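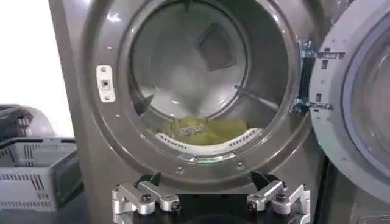
Why do towels go stiff after a few months in a hard water area?
Mostly because of what the water and the detergent leave behind in the loops of the cotton. Calcium and magnesium salts react with soap and some detergent ingredients to form deposits that don't rinse away, and each wash adds a little more.

Several residents of Flurnell asked about this after the July issue, which carried the supply company's hardness notice on the back page. Tharindu Munasinghe, who spent his working life in textile testing and now answers our household post, has put the following together.

What hardness means

Hardness is given in milligrams per litre of calcium carbonate, or in degrees, and the degrees come in English, French and German versions which are not the same size. One German degree is 17.8 mg/l as calcium carbonate. One French degree is 10 mg/l. One English degree, also called a Clark degree, is 14.3 mg/l. The notice gave our water as 32 French degrees, or 320 mg/l, and that counts as very hard on most scales. Check the unit before you copy a number from the notice into the settings of a dishwasher or a softener. A reader in Nolte entered the French figure as a German one and used a good deal of regeneration salt as a result.

Where the stiffness comes from

There are two separate effects and they are often confused.

The first is mineral deposit. When water evaporates from cotton, whatever was dissolved in it stays in the fabric. If the last rinse is in hard water, that includes a small amount of calcium salt. Add the insoluble soap curd left by a soap-based powder and the loops become coated. White towels go grey and dark ones look dusty.

The second has little to do with hardness. Cotton dried slowly in still air goes stiff because the fibres stick lightly to one another as the last of the water leaves. A towel dried on a line in wind is softer than the same towel dried over a radiator, and a towel from a tumble dryer is softer again, as the movement keeps the fibres apart. This stiffness goes if you shake the towel hard or rub it between your hands. Mineral stiffness mostly stays.

So the test is simple. Take a stiff, dry towel and work one corner in your hands for a minute. If the corner softens noticeably, look at how you dry. If it stays harsh, look at the water and the dose.

Dose

The dosing table on a detergent packet normally has columns for soft, medium and hard water. Many people use one scoop for everything. Too little detergent in hard water leaves the hardness free to react with the soil from the wash, and the soil goes back on to the cloth. Too much gives foam, the foam cushions the load, and the rinses may not clear it. Both faults make towels worse, and they look much the same by the time anybody notices.

Powders usually contain a builder, commonly a zeolite or sodium carbonate with citrate, that ties up calcium. Liquids generally contain less. For towels in very hard water a powder is the better choice at the same price. If you prefer a liquid, a separate softening powder can be added to the wash.

Fabric conditioner is not a cure. It coats the fibre with a cationic surfactant, which feels pleasant but cuts absorbency, and a towel that doesn't absorb is not much of a towel. Use half the stated amount if you use it at all.

Recovering towels that have gone hard

Wash at 40 degrees with no detergent and 30 grams of citric acid dissolved beforehand in half a litre of warm water. Pour the solution into the dispenser drawer, and keep the load small enough for the towels to move freely. Follow it with a normal wash at the dose given for hard water. Do not combine the acid with bleach or with anything containing chlorine, in the same wash or in the drawer. Citric acid should not be heated much above 60 degrees in hard water, as calcium citrate becomes less soluble when hot and can come out of solution.

One treatment will shift light deposits. Old ones may need two or three, a week apart. If there is no change after the third, the fibre itself is probably worn and the towel can go in the rag bag.

Vinegar is often suggested. It does work on calcium carbonate, but household vinegar is weak, the smell lingers, and repeated use is hard on some rubber seals. Check the manual for your appliance before using any acid regularly.

Softeners

An ion exchange softener swaps calcium and magnesium for sodium and will deal with the matter at source. It needs salt, a drain and some floor space, and a tap for drinking water is normally left unsoftened. Detergent should be cut to the soft water column once one is fitted. Gonçalo Salgado at Okasance has one on a 1528 litre setting between regenerations and reports that it suits a household of three. The right setting for another house depends on the hardness and the resin volume, so please do not copy his.

Clip-on magnetic devices are a different matter. They do not remove calcium from the water, and a hardness test gives the same result on both sides of them. I have not seen a towel improved by one.

Test strips

Skolleo has a box of total hardness strips behind the counter, free to readers of this newsletter, one per household. Dip for one second, shake off the drops and read after a minute in daylight. Run the cold kitchen tap for a short while first. If your result differs from the notice by more than one colour step, send it in with your street name - not the house number - and it will go into the map planned for the next issue.

Questions on wool and on limescale in kettles have been held over.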